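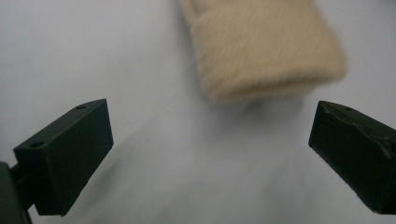

Workshop & Garage Desk

The Gripper in Bay 2

Clementina Cardoso wanted a robot that could put away her laundry. She has scaled that back. As of this spring she wants a hand-held gripper that can pick up one soft thing and set it down again someplace else, and she would like it to do so while she is still young enough to enjoy it.

Cardoso keeps the books for a plumbing supplier and spends her evenings at Jodero, a shared workshop behind a tire store, where the members' fee buys you a key, a shelf and the right to complain about the drill press. Her shelf holds what she calls the Drollico. The name came off a list she wrote to avoid working on the wiring. It has two fingers, a trigger, a camera that looks down at the fingers, and a power cord that has been shortened by accident more than once.

The fingers are dark green. She had planned on gray, but a former member had left a spool of green plastic at the back of the supply cabinet, and it was free. Up close they are blocky things with squared ends and small round holes in their tops, and one of them has a rough, lumpy stretch that no design program ever asked for. Cardoso likes them anyway. "They look like something off a forklift," she says. "A forklift for mice."

The idea is simple enough to fit on the back of a receipt, where it first appeared. You hold the tool and do the job by hand, and the camera records what the fingers do. Do that enough times and you have a pile of recordings that a robot arm could learn from. Cardoso does not have a robot arm. She has a bracket for one.

What she does have is a bench partner. Ermelinda Mota used to repair industrial sewing machines and has firm views about cloth, most of which amount to the opinion that it hates you. Mota was the one who pushed for fuzzy material from the start. Cardoso had been practicing on blocks and was getting pretty cocky. Then Mota put a beige, plush piece on the white work surface and went off to make coffee.

Plush is a rotten thing to grab. It squashes, so the fingers close a good way before they are holding anything worth the name. Grip it lightly and you get a tuft. Grip it hard and the piece folds up and pops out the far side like a bar of soap. It also has no decent edges, and from a moving camera the pile smears into a tan cloud. Cardoso spent a week blaming the lens before she slowed her hand down, and the recordings got better the same evening. She has not apologized to the lens.

The two of them have now logged 380 grasps they consider worth keeping. Mota threw out almost 700 more. Her standards are severe: she will toss a run for a wobble on the way in, or for what she describes as "dithering." Cardoso, who did most of the dithering, keeps the rejects on a second drive and says they'll be valuable someday.

Money has been a smaller problem than you might guess. The motor came out of a dead label printer. The control board is a Proltis, bought secondhand with one channel already burned out, and the other channels have behaved. The screws are from Simões, the hardware store up the street, where the clerk sells them one at a time and asks each visit how the robot is coming along. Cardoso has stopped explaining that it isn't a robot yet. She tells him it's resting.

The fingers themselves are on their fourth version. The first snapped, the second flexed like a diving board, and the third was fine until somebody left it on the heated bed of the printer overnight. For the fifth, Mota wants thin rubber faces glued to the insides, cut from a bicycle tube. Cardoso wants a slight curve at the tips. They have settled this by agreeing to make one of each and mount them on the same tool, which pleases neither of them and will probably pull to the left.

The arm is a matter for next March, if the savings hold out. Cardoso has measured the bench for it and moved the paint shaker. Mota has started bringing in socks.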